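The Line Item

1. December, before the ovens

Ayodele Wike had the budget open on the flour bench and flour in the keyboard. Four in the morning. The radio off, the proofer humming.

Line 13 was the problem. Line 13 said ARM, and then a blank where the money should go.

Skevitz wanted an answer by noon. They had wanted one last week too, and the week before, and each time the man on the phone got nicer. Nicer was bad. Nicer meant a discount was coming, and then she would have to say yes or no like a grown woman.

She typed a number. Deleted it. Typed a smaller one, which was a lie, and left it there while she shaped the rolls.

Two bakers gone since summer. One to Brivadbridge for love, one to the hospital kitchen for dental. Her knees were going as well but knees did not get a line.

"Is it the arm or the mixer?" her nephew asked. He had come in the back way with his coat still on.

"It's the arm or the roof."

"You said the roof was fine."

"I said the roof was fine in August."

He pulled the laptop round and scrolled. He was good with columns, he had that from his mother. Lease, install, training, grippers — there were two kinds of gripper, and the soft kind cost more and wore out faster. Service visits extra. The visits came out of Zedville, mileage charged both ways.

"Both ways," he said. "They charge you for going home?"

"Everybody has to get home."

Seven hundred and twenty-three a month, for four years. She had written it on the wall by the phone so she'd stop being suprised by it.

2. The simulation

The man from Skevitz had sent a link. Kaimal, they called the program. You told it what you baked and it built you a pretend kitchen and let the arm loose in there, so you could see before you signed. She had told it loaves. Long ones. She had told it plates, because of the lunch counter.

She opened it now, standing up, apron strings dragging in the dough.

"That's not our counter," her nephew said.

It was not. It was dark marble, veined all over like a bad leg. Ayodele had never owned marble in her life. Hers was steel with a dent in it. But there was the loaf, big and brown, and the white plate off in the corner, and the black fingers coming up from the bottom.

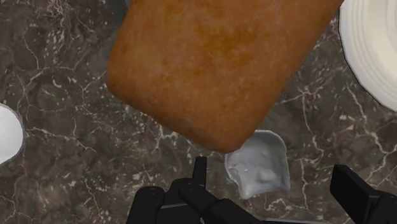
3. Noon, nearly

They watched it all the way through once, then she watched it again alone while he served the early people. Then the delivery. Then a woman who wanted a cake for forty by tomorrow, and got told no, and came back and got told yes.

She kept thinking about that loaf. Nice crust. A bit like sponge, if you were being picky, and she was. Nobody had baked it. Somebody had drawn it, some kid at a desk, and had given it darker patches on the top. Somebody who'd looked at bread.

And the little gray thing lying by the fingers, all crumpled. A napkin, she thought. Or a cloth. She left cloths everywhere. How would they know that.

Eleven forty. She sat down on a flour sack with the phone and the laptop and did the sums again, out loud, fast, the way she did them for her own mother once over the price of a stove.

No arm — hire one person, if one person existed. Arm — hire nobody, fix the roof in spring, pray in between. Arm on a shorter lease, the hard gripper, no lunch plates, and keep Saturday hours off the books of her own poor knees.

"What about the hard gripper?" she said when he picked up. No hello.

"For bread? I'd steer you to the soft."

"I know what you'd steer me to. What's it do to a crust?"

He took a breath. Papers, or a keyboard. "I can run it for you in Kaimal. Your loaf, the hard fingers. Have it back to you by three."

"You said noon."

"I can move noon."

She looked at line 13. The lie was still in it. She rubbed it out with her thumb on the key and left the cell empty, and there was dough on the screen now too.

"Run it," she said. "And put a dent in the counter. Left side, by the wall."

He asked how deep. She got up, phone against her shoulder, and went to mesure.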